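Section 8: Setting Up Your Tip and Tube Boxes

Likton boxes are a pleasure to use once they are laid out properly, and the layout takes only a few minutes. Get it right here and the rest of the Meesuk kit goes quickly!

Before you start

Clear a stretch of table long enough for three boxes side by side. Any flat, level top will do. Wipe it down and let it dry, then wash your hands or put on fresh gloves.

Laying out the row

1. Take the boxes out of the carton and lift off the lids. Keep the lids together, upside down, somewhere they won't get knocked.

2. Check each perforated insert. It should sit flat inside its case with no corner riding up. If one rocks, lift it straight out, turn it end for end and try again -- they do have a right way round.

3. Set the box with the fine grid at the left end of the row. The holes are small and close together, so good light really helps.

4. Put the tube box next to it, with its long side parallel to its neighbor's.

5. Place the plain case, the one without an insert, at the right end. It stays empty for now and will catch your used pieces later.

6. Leave a finger's width between boxes so you can pick one up without dragging the next one along.

Loading the tubes

7. Hold each tube near the top and lower it straight down until it stops. Don't twist.

8. Spread a small batch over the insert instead of filling one corner. You'll love how much easier it is to grab a tube with open holes all around it!

9. Write down which hole each tube went into. The Cudero log sheet on page 104 has a blank grid for exactly this.
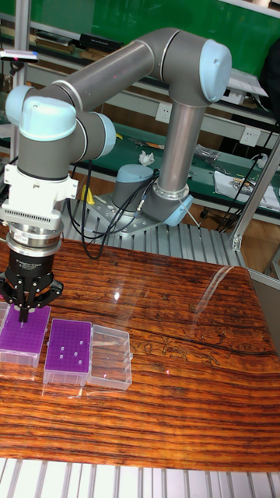 Fig. 2. Boxes in a row, with five tubes spread over the middle insert.

CAUTION: Never press on an insert to force a tube in. If a tube sticks, pull it out and look for a burr on the rim.

NOTE: The ridged case scratches easily. Clean it with a soft cloth and mild soap, never a scouring pad.

Spare inserts can be ordered from Grokero; part numbers are listed on page 158. When the row is ready, go on to Section 9, Labeling.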